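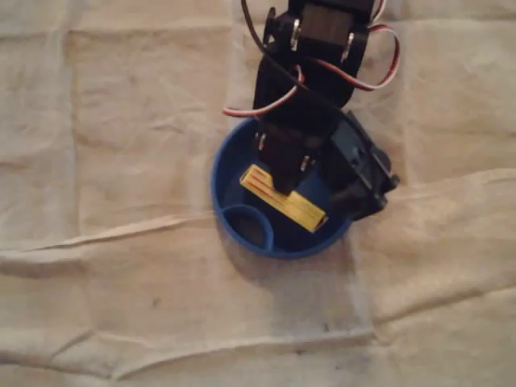 Release timing has taken up most of my evenings this past fortnight. The arm goes to the bowl well enough. Letting go of a small box at the right height is where the software still needs work.

Up to now I had one script that ran the whole move, with fixed waits between the steps. I have split it into separate states in Prerkine, the little control program I started last November. Each state has its own exit check and its own timeout of 800 milliseconds. If a check fails, the arm lifts and goes back to the start of that state.

The planner needed a change too. It treated the bowl as a solid block, so any target below the rim was refused. I now give it the rim as a ring and leave the inside free. That let me lower the release point to 26 mm above the cloth.

Perception is the weak part. The box is yellow and the bowl is blue, so a colour threshold finds it easily in good light. Once the gripper is over the bowl, the inside goes dark and the mask breaks up. I tried the contrast patch from the Magagula branch. Out of 57 logged runs, the box was found in 52, and all the misses were with the arm low down.

For now I keep the last good position and ignore new ones below the rim. It is crude but it stops the target jumping about.

Still to do: move the timeouts into the config file, and log servo load at release. I want both in before I take the laptop to the Hullthorpe meet-up. The code is on the Findton page as usual, under the October 4, 2025 tag.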